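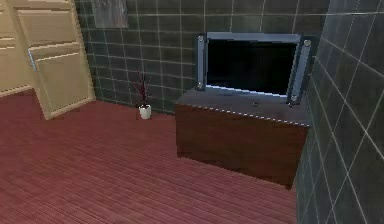
The TV corner in the Oprea flat, simulator view, first run after lunch.

12/24/23

Worked most of the day, which was not the plan. Liette has gone to her sister's and the building heating is on its weekend setting, so I did it from the kitchen table with the remote session open and a blanket over my knees.

The job was the door bug. The planner has been refusing any route that passes near the beige door in the Oprea flat, and on Friday Inês left me a note saying it was the costmap inflation again. I didn't think so, as we had turned inflation down in August and the hall door in the other flat gives no trouble. I loaded the scene, turned off everything except the collision layer and printed the bodies one by one. The door has its own hull and that one is fine. The handle has a second hull, left over from the asset conversion, and it was sized as a box as wide as the door itself. So the planner saw a slab sticking out into the room at handle height. To the base it looked like a wall.

I rebuilt the handle as a thin capsule and ran the route set again. Before the fix 131 of the queries came back with no path. After it there were 11, and all of those have goals inside furniture, so they ought to fail. I want a proper error for that case instead of a plain "no path", which has cost us days over the autumn. I've put it on the list for Hotard, which is what Radomír insists on calling the new query front end.

Then perception, which went less well. The segmentation model labels the television cabinet as one object together with the television. I suspect the speaker columns. They stand right up against the screen, the screen is off and black, and the wall behind is nearly as dark as they are. On the instance mask the right-hand column bleeds into the tiles. The potted plant by the back wall gets found in some views and lost in others. The branches are so thin that at our working resolution they break up into bits, and only the white pot holds together. I tried a lower score threshold, which brought the plant back and also gave me a good many false objects along the grout lines. Put it back where it was.

Glória's view, from her message on Thursday, is that we should stop tuning and render more angles of the dark rooms for training. She is probably right. Nearly all our Sustix scenes have pale walls, and a model that has only seen pale walls will lean on them. I would still like to know how much of it is the walls and how much is the tilt of the view, because the two get changed together every time. Wrote a small script to sweep them separately. It takes a scene name, a list of camera pitches and a list of wall materials, and writes out the masks with the settings in the file name so I don't lose track as I did last time. Left it queued with 7 pitches and 3 materials.

A smaller thing: the bright edge along the front of the cabinet top comes out as a row of dashes. I thought at first it was a texture. It's aliasing, and it gets worse when the view moves back. The edge detector treats every dash as a separate short line, so the table-top finder can't fit a plane boundary to it. Turning on multisampling in the renderer cures it and slows the run down more than I'd like. Maybe only for the evaluation scenes. Ask Sofia whether the Grusulau machines can take it, she had them booked for most of next month.

Committed the handle fix with a test that checks no handle hull is wider than its mesh. The test found two more in the kitchen cupboards, which I haven't touched. Pushed to my branch and did not merge, there is no one about to review it till after the holiday and I don't want to break the nightly.

Rang Mum at six. She asked whether the robot was out of the hall yet and I said yes, as of this afternoon. Soup and the rest of the bread for supper. Need to buy milk before the shop closes for two days – forgot it, in fact, and it is already shut. Will ask next door.

Sweep still running when I went up. Left the laptop on with the lid open.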